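Comparar pinzas sin cambiar de mesa

Compartir 9 · Comentarios 9

La ingeniera que coordina las pruebas de efectores en Bikel pone una condición antes de empezar: se puede publicar el método, pero no el nombre de los proveedores. En los registros internos, las dos geometrías de dedo que su equipo compara desde noviembre se llaman Kudo y Edside. La primera lleva una almohadilla lisa; la segunda, una con textura. El resto del mecanismo es idéntico, incluidos el carro, la carrera y el soporte de la cámara.

«La gente compara pinzas completas y luego atribuye la diferencia a los dedos», explica. «Si cambias a la vez el dedo, la guía y la óptica, el dato no te dice nada. Nosotros cambiamos una pieza por tanda y volvemos a medir desde cero.»

La campaña suma de momento 3459 intentos de agarre registrados a mano, con la pinza sostenida por un operador. El brazo entra después. Según la entrevistada, la fase manual permite descartar pronto una geometría que no llega al borde de un recipiente o que tapa la vista del objeto en el último tramo de la aproximación. Ese segundo defecto le preocupa más que el primero. «Un dedo que no llega se alarga. Un dedo que tapa la cámara obliga a rediseñar el soporte, y con él la calibración.»

Sobre la superficie de trabajo es tajante: clara, plana y sin dibujo. Las mesas oscuras se abandonaron pronto, porque los dedos también lo son y el segmentador perdía el contorno. Con fondo blanco, el problema se desplaza a la exposición – la cámara tiende a cerrar y los laterales internos de los dedos se quedan sin detalle. El equipo fija ahora la ganancia al inicio de cada tanda y no la toca hasta el final.
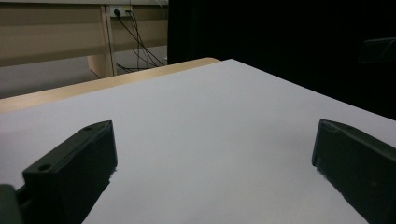 Dedos de color verde oscuro, con la superficie blanca libre entre ambos. 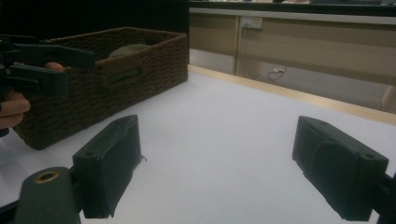

La apertura es otra fuente de discusión. Una carrera larga admite objetos voluminosos, pero aumenta el error angular si la guía tiene holgura. El equipo mide el paralelismo con la pinza abierta del todo, a media carrera y cerrada, y rechaza cualquier montaje cuya desviación varíe entre las tres posiciones. «Una desviación constante se compensa por software. Una que depende de la apertura, no, o no con el controlador que tenemos.»

El controlador es Trurnonow, un desarrollo propio que registra la anchura de apertura y la sincroniza con el vídeo. La versión anterior acumulaba retraso en sesiones largas. La entrevistada no lo oculta: hubo que desechar 555 intentos porque la marca de tiempo de la apertura no coincidía con el fotograma. «Se podían haber corregido por interpolación. Preferí tirarlos. Un registro corregido acaba mezclado con los buenos y al cabo de un mes ya no sabes cuál es cuál.»

Preguntada por los resultados, responde con cautela. La almohadilla con textura retiene mejor las piezas rígidas de canto estrecho, mientras que en objetos blandos la ventaja desaparece. El desgaste tampoco es simétrico: el borde superior de la almohadilla se degrada antes que el centro, sobre todo cuando el operador apoya el dedo en la mesa para tomar referencia. El protocolo pide ahora revisar ese borde al comienzo de cada sesión – con lupa, no a simple vista – y sustituir la pieza si se levanta.

No hay todavía una elección definitiva. Edside va por delante en los agarres de precisión y Kudo se monta en menos tiempo, lo que cuenta cuando hay que preparar varios puestos a primera hora. Queda por repetir la serie completa con el brazo, a velocidad reducida y con los mismos objetos. «Hasta entonces tengo una preferencia», dice, «y una preferencia no se pone en un informe».

Comentarios (9)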